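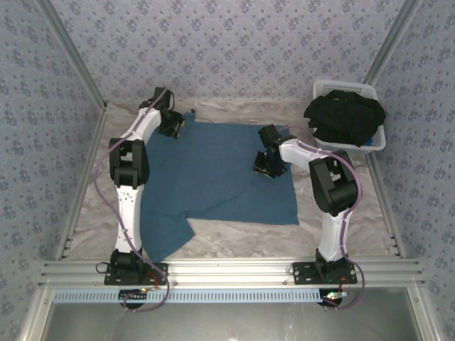

Figure 4-1. Selon folding cell, both arms over the cloth.

4. Cable Routing and Grip Check

Complete Section 3 before starting. Switch off the arm supply at the bench.

4.1 Cables

1. Clip each purple cable along the white links of its arm. Leave a loop outside the elbow.
2. Drop the cable behind the base and below the front rail.
3. Move each elbow by hand through its full travel. The loop must not pull tight.

CAUTION: Keep loose wires clear of the base joint.

4.2 Grip check

1. Restore power. Start the Konell console and open the wrist view.
2. Lay one garment flat on the floor of the cell.
3. Set the close speed to 422 and the force limit to 800.
4. Lower the gripper until the fingertips show against the cloth. With a hem in view, the stitching should be sharp enough to tell one line from the next.
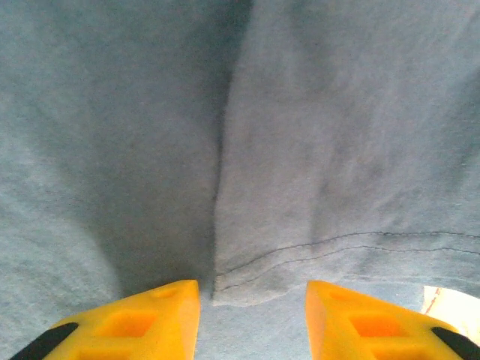
5. Close the fingers on a single fold and lift by 2 cm. Hold for four seconds.
6. If the cloth slips, raise the force limit one step and repeat from step 4.

NOTE: Limits are stored per arm. Repeat 4.2 for the other side, then save the profile.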